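Saturday

Collection resumed at the Briltex annex at 8:40 this morning. The target for the day was 50 accepted examples for the Plostport set. Aliki Drakos operated the arm and I kept the log.

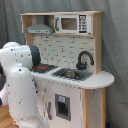 The instruction sheet was revised before the first run. Each example must now begin with a written goal, entered before the arm is moved, and the goal must name a fixed point on the kitchen. For the opening group the pot was in the sink, and the goal line therefore read "pot, sink to rear burner." Earlier entries said only "move pot" and will have to be relabeled.

Seventeen runs were rejected before noon. Most were set aside for long pauses by the operator, which the learning system tends to copy.
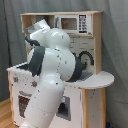 The remainder were rejected for late starts in the recording. I have asked that the operator wait for the tone before touching the controls.

Dionysis Kalogeropoulos telephoned at midday to ask whether rejected runs were being deleted. They are not. They are stored apart with a reason code. 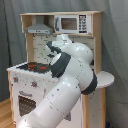
Boglárka Juhász wrote in the afternoon that the pauses should be trimmed and the runs kept, as hesitation near a goal may carry useful information. I replied that trimming would require a second reviewer, and the matter is left open until Monday's call.

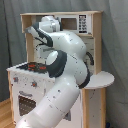 Status at close

Accepted today: 34. Total in the set: 428. The shortfall will be carried to the next session. Oleksandra Panasiuk is to receive the revised sheet tonight.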